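Netora 2 goes to all sites in February

The next release of Netora, our grasp planning software, changes how the planner picks a grip point on cloth. The old version looked for the middle of an item. The new one looks for an edge or a hem first, then checks that both fingertips can reach it without hitting the table.

Akua Atinga tested the change on 925 saved recordings from the Tevomley site. In 251 of them the planner chose a different grip point than before. Abena Amegashie is going through those by hand — socks first, then towels.

Pale wood grain is still giving the edge finder trouble, mostly where the light reflects off the table. A fix is in review.

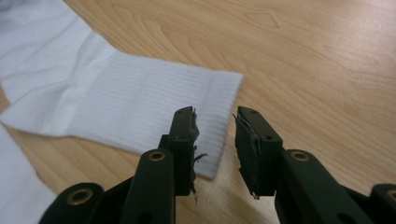
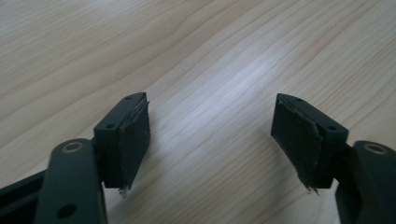

Sites still running the Pramlow controller need to update it before installing. The old driver reads the finger opening in a different unit and the planner will refuse to start. Install notes are in the Antwi folder, along with the new config file.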